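Gallix two-arm sorting cell: a review from the returns bench

Posted by Roxana Matei, May 15, 2020

I run the returns bench at Clatberg, a small parts distributor, and since last July we've had a Gallix cell at the end of our line. I was asked to write up how it's going for the other branches, and I'm afraid I got carried away, because I really like this thing!

First, the job. Small items come back to us mixed up in bins, and every one of them has to be put into the right slot of a little shelf unit before it goes to inspection. It isn't hard work, but it is fiddly, and when you do it for a whole shift your neck knows all about it. On a busy day we see 2,000 pieces. Four of us used to take turns at it, and whoever had the afternoon turn was grumpy by dinner.

The cell has two arms that face each other inside a white enclosure, so one can work from the left and the other from the right. Grusik, who sold it to us, had it bolted down and running in 3 days. Training took me one morning. You show it a new slot layout by moving the arms through it a few times, then you watch it try, then you fix what it got wrong (it will get something wrong). After that it plugs away happily and I get on with something else.

What I love most is the plain white interior. Brightly colored pieces stand out like candy in there, and I can glance over from my desk and tell how it's doing. Wiping the floor down takes a minute. It does scuff, so if you're someone who likes equipment to look new, be warned.

Now the gripes. The cables run along the outside of the arms, and they're long. I'd love a tidier version with clips. Anything small and round is a nuisance too, as it rolls off to where the arms don't want to go and I have to stop the cell and reach in. And the manual! It's 80 pages and the part you need on day one is near the back. Petrauskas, our night lead, made a one-page version with a marker and taped it up, and we all use that.

As for the people, which is what the other branches keep asking me about: we still have four on the bench. Nobody lost hours. The work did change, though. We do far more inspection now, which used to get squeezed into the last 15 minutes of a shift, and two of us have learned to set up new layouts. One of my coworkers misses the sorting, since she could do it with the radio on and think about her garden. I get that. She still takes the odd-shaped pieces by hand, and she's quicker than the cell on every one of them.

Would I buy it again? Yes, and I'd ask for the second shelf unit up front, as the wait for ours was much too long.

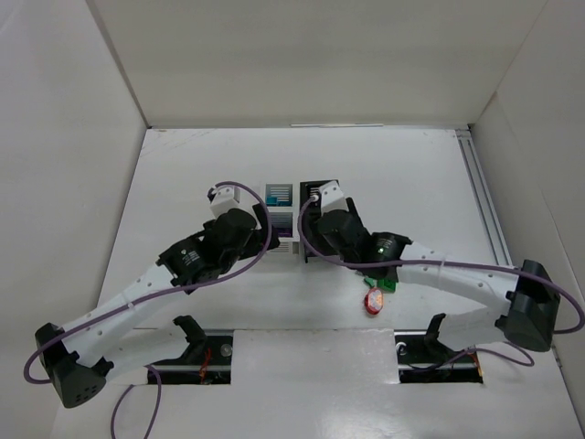

The other thing I'd ask for is a proper stool at the cell. We've been borrowing one from the packing table and they want it back.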